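Speaker notes: Student Robotics Project, Morkham College
Open evening, June 21, 2019
Speaker: Arsen Romaniuk, course lead
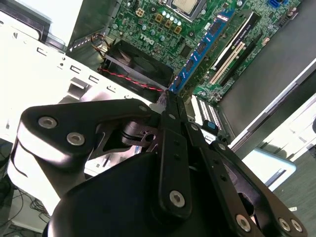
Good evening and welcome to Morkham College. My name is Arsen Romaniuk and I lead the second-year automation course. I will speak for 26 minutes and there will be time for questions afterwards.

(Pause until the doors are closed.)

The project you will hear about this evening is called Inga. It was set up in November with support from Helline, who lent the college workshop space and gave the students access to their technical staff. The purpose is to teach the students how a robot can be used to take apart and service desktop computers.

Section 1: Why computers
The college replaces its office machines on a regular cycle. Students are therefore able to practise on real equipment. A desktop case is a demanding place for a gripper to work. Memory modules, slots, wires and connectors sit close together on the board, and the fingers must reach a small part without disturbing what is next to it.

Section 2: How the course is run
Students work in teams of five. Each team plans a task on paper, has it approved by a member of staff and then carries it out under supervision. Every session ends with a written log. Marks are given for the plan and the log as well as for the task.

(Hold up the printed log book. Pass one copy along each side of the room.)

Section 3: The memory task
The memory task is the one that students find hardest. The fingertips have to come down beside the end of the module, at an angle that suits the way the case is lying. In our lesson plan eight hours are set aside for it. Sebastián Leiva, our workshop instructor, will take questions on the controls.

(Sebastián to stand.)

Section 4: Next year
The college will offer 30 places on the course. Applicants need no earlier experience of programming. We also intend to enter a team in the Cavby schools and colleges competition, subject to funding. Application forms are on the table by the main entrance.

(Thank Helline. Invite questions. Remind visitors that the workshop closes before the main building.)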